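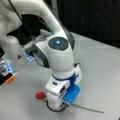 An artificial red rose, long green stem and all.

Fake flowers are having a moment in Folterville, and I'm here for it

I'll admit I used to be a snob about artificial flowers. My grandmother kept a bowl of dusty ones on top of the TV and I swore I'd never own any. Well, I now have seven in a pitcher on my kitchen windowsill (red, obviously), and I went to find out who else in town has caught the bug. Quite a few of you, as it happens! 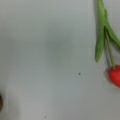

FOLTERVILLE, May 24, 2023

The Liltdale flower swap is back this Saturday at the old feed store on Depot Street, and it's going to be a big one. The organizers tell me they have 2,000 artificial stems boxed up and ready to sort, most of them handed over by Pusico, the party rental outfit out by the county road, which is clearing its shelves before wedding season really gets going.

If you haven't been, the way it works is simple. You bring in the fake flowers you're tired of looking at, you get a ticket for each one, and you trade the tickets for something you like better. No flowers to trade? Stems are $2 each at the door, cash or card. Last spring's swap brought in 198 people and they ran out of greenery before lunch, so I'd go early if you want eucalyptus.

There will be 19 tables this time, sorted by color, plus a corner for berries, fruit and other odds and ends. I have my eye on anything red with a bit of green leaf still on it. A plain red rose on a long stem is about the easiest thing in the world to use, too. I stuck mine in a pitcher and walked away, and I've had three compliments from people who should know better.

A neighbor of mine did up her whole dining table with faux branches and fruit for Ramadan this year and it looked so good that she left it up well into May. She's bringing the lot on Saturday (I've already asked about the pomegranates, hands off).

A couple of housekeeping notes. Please wipe your flowers down before you come, and leave anything with glitter at home, as the feed store people are still finding it from last year. Vases are welcome but can't be traded for tickets. Wire cutters will be at the front desk if a stem is too long for whatever you've got planned.

Doors open at 9 a.m. and close at 2 p.m. Parking is behind the building, and you get to it from the alley because Depot Street is still torn up by the water main work.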